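4.2 What the pusher does when we change our minds

So far I've only talked about one-shot instructions, where you say "put the star by the cube" and then sit on your hands. The part I was really excited about (and the part that ate most of June) is what happens when a person keeps talking while the arm is already moving. We took the Flanitz policy from Section 3, left the weights alone, and let the operator type a new command whenever they felt like it. No pausing, no reset, no going back to a home pose!

Training used 1,917 pushing episodes, all collected with the same rod and the same set of colored blocks. For the test we ran 40 sessions, and in each one the operator had to switch targets at least once before the first goal was reached. I scored a switch as good if the rod made contact with the newly named block before touching any other, which is a pretty strict rule when blocks are sitting almost side by side. By that rule the policy got 71 percent of switches right. The Grorkov baseline, which replans from scratch, mostly got stuck on its old target and I ended up dropping it from the longer runs.

The failures are kind of interesting. Color words hold up well, shape words less so, and the worst case is a command that needs both, say when two blocks share a color and only the shape tells them apart. Figure 5 shows the sort of layout I mean, with the rod next to the red star and a red cylinder over on the right side of the board.

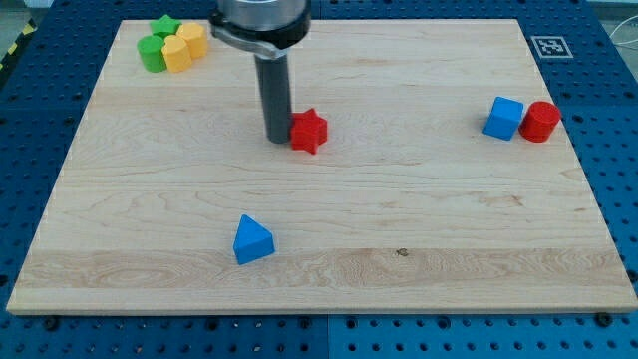 Figure 5. Rod and blocks on the maple board. Eight blocks, two of each color.

Villads Eskildsen objected, on reading a draft of this section, that first contact is too kind a measure, and that a rod can touch the right block and still shove it the wrong way. Fair enough! I rescored 20 of the sessions using final block position, and Table 3 has both numbers next to each other so you can pick the one you trust.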